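3.2 The room and the floor

The work was carried out in one office room in the Histbridge building. We chose this room because it is in daily use and has carpet in place of hard flooring. In our earlier survey, 60 of 100 respondents said that they put boxes on the floor when they unpack them. 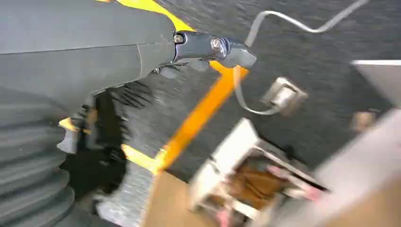
A box which stands on carpet does not slide easily, and small items that fall beside it make little noise. For this reason people may leave them behind. We therefore treated the floor as part of the workplace, with the same attention as the desk. The carpet was vacuumed before each of the 6 sessions, and the desks were left as their users had arranged them.

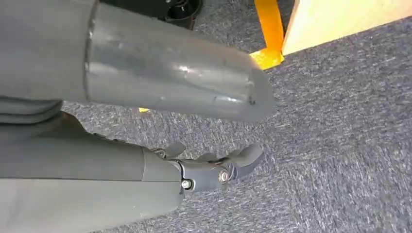

Figure 3. Textured grey carpet of the room, with the robotic hand above it.

3.3 The desk

The desk has a light beige wooden top. During the sessions it had to serve two purposes, computer work and unpacking. An open laptop and a mouse already need much of the depth of the desk, and the cable takes a part of what remains. When a cardboard box with open flaps is put on the same surface, the flaps need more room than the base of the box. Ntuli and Verkow propose to fold the flaps down, but we did not ask the participants to do so. 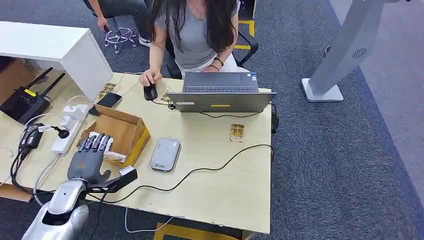 Lesego Makhubela objected, in her comments on our first draft, that the box should never share a desk with a computer, and that a low side table would remove most of the difficulty. We agree in part. A side table was tried in August in the Gakell office, where it soon became a place for papers. We have kept the shared desk in this study and return to the carpet in the next section.

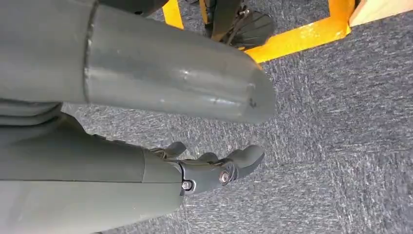 Figure 4. Grey forearm and hand with partly curled fingers.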